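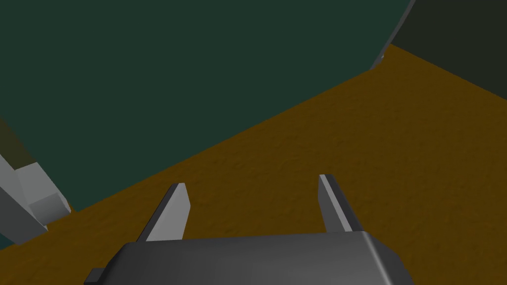
How to make a self-guided walk of old painted shop signs

I prepared my first walk last July, for the old market streets of Fotitz, and I made many mistakes. These are the steps which I follow now.

1. Choose the signs

Walk the district with a simple paper map and mark every painted sign you can still read from the sidewalk. Then be strict. For a walk of 2 hours I keep 12 signs, and 8 is enough if the streets are steep. A sign in a private yard should stay out, even if it is the most beautiful one.

2. Take your photos at the right time

Go early in the morning, before the delivery vans park in front of the walls. Faded white letters are easier to read when the light comes from the side.
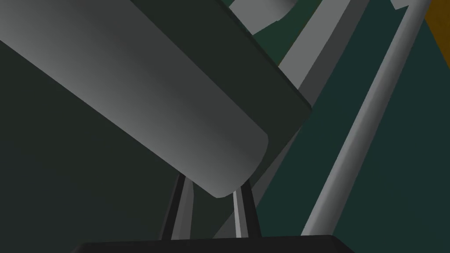
Every stop needs one main view, and the reader must understand it on a small phone screen. Try your picture at that size before you accept it. A large, simple shape is still clear when it is small, like the gray cylinder with the dark green panel along its side, but thin painted letters disappear very quickly. For the Ranjbar bakery wall I had to crop until only the name and the price of the bread were left.

3. Write the text

Keep each stop under 200 words. Say first where to stand, then where to look, then the history. If you are not sure of a date, write that you are not sure. I once gave the wrong decade for the Skurko shoe polish sign and a reader corrected me, with good reason.

4. Put it in the app

I use Fanum, but any tour app that works without a connection will do. Place each pin on the spot where people stand, not on the wall. Last, download the walk, turn off your mobile data and walk the full route once.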